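## 4. Setting Up the Tabletop

This section covers the wooden top of the Dodosine bench, the desk lamp and the small items kept within reach. Fit the top to the base as described in Section 3 before you start.

### 4.1 Choosing where the bench stands

1. Place the bench on a level, hard floor.
2. Turn it so that daylight reaches the top from one side.
3. Leave 100 cm clear along the side where people will stand.
4. Check that the bench does not rock. If it does, adjust the feet (see 3.6).

**Caution:** Do not drag the bench with anything on the top. Clear it and lift from both ends. 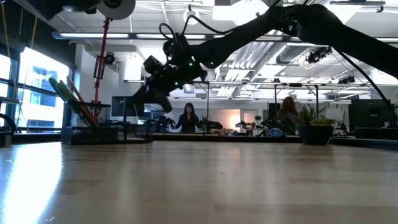 Long-handled items need a holder that stays put when the top is bumped. Use one with a flat bottom and a low center of gravity, and set it at the far edge, out of the way of your forearms. A black mesh wire basket works well for this; tall items can lean in it with their handles up. Do not load the holder above 500 g. If the bench is next to large windows, wipe the far edge weekly, where dust shows first.

### 4.2 Placing the lamp and plant

1. Stand the lamp at a back corner, base flat on the wood.
2. Tilt the shade down and toward the middle of the top.
3. Route the lamp cord off the back edge. Do not run it across the work surface.
4. If you keep a plant on the bench, put it at the other back corner. Use a pot with no drain hole, or add a saucer.

**Note:** The Fosteck bulb supplied with some kits gives 400 lumens. Replacement bulbs must not exceed the rating printed inside the shade.

**Caution:** Standing water will mark the wood. Take the plant off the bench to water it.

### 4.3 Laying out small items

1. Keep the middle of the top free for the work in hand.
2. Put out only the pencils you need.
3. Place sticky notes near the front edge, one at a time.
4. Collect loose metal pieces before you wipe the surface. They scratch the finish if a cloth drags them.

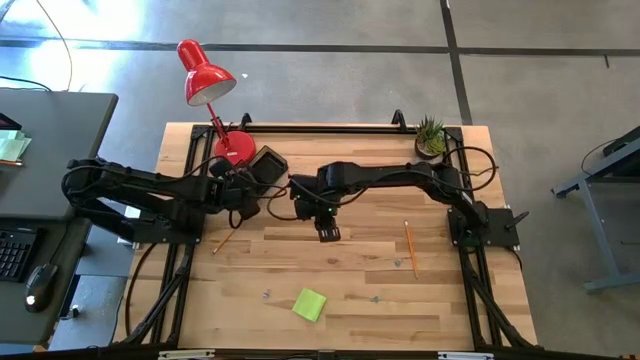 *Fig. 4-2. Top with lamp and succulent at the back corners, pencils and a sticky note laid out. Small metallic bits still to be picked up (step 4).*

### 4.4 Care of the wood

1. Wipe with a soft, barely damp cloth, then dry at once.
2. Remove pencil marks with a white eraser, rubbing along the grain.
3. Oil the top every March with Sproģis board oil. Apply a thin coat, wait 96 hours, then put the lamp and other items back.

**Note:** Gumham wax may be used over the oil once it has cured. Do not apply wax to bare wood.

For deep scratches, see Section 7, Repairs.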